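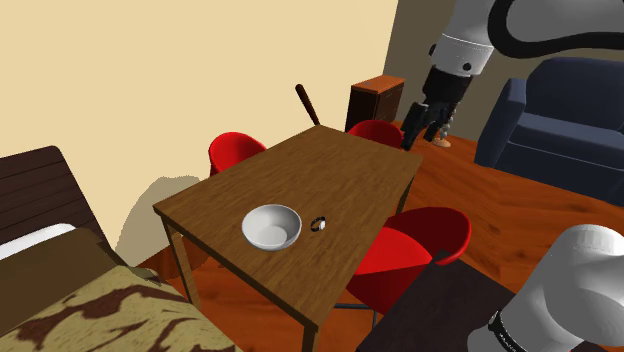
3.2 Task rehearsal and changes to the clearing role

Before the arm was used at the Brestov residence, each clearing task was rehearsed in simulation. Figure 2 shows the rendered room with a bowl and a small black ring-shaped item on the table, the gripper open and clear of both. The second item was included to test whether the controller would leave personal belongings in place. A trial was scored as failed if the gripper touched anything other than the bowl.

Figure 2. Simulated room used for table-clearing trials, gripper open.

Of 200 simulated trials, 53 were failed under this rule. Most failures followed from an approach path that passed too low over the table. The path was revised in January and the trials were repeated with the same layouts.

Staff duties changed more than the time records suggest. Before the trial, the 6 attendants on the day shift cleared tables while talking with residents. With the arm in use, they were assigned to check tables beforehand and to confirm each pickup on a handheld screen. Catríona Fahy, who supervised the shift, recorded the checking as a separate duty; the earlier schedule by Norbert Vaněk had no entry for it. Attendants reported less carrying and more waiting. Pay grades were left unchanged during the trial period.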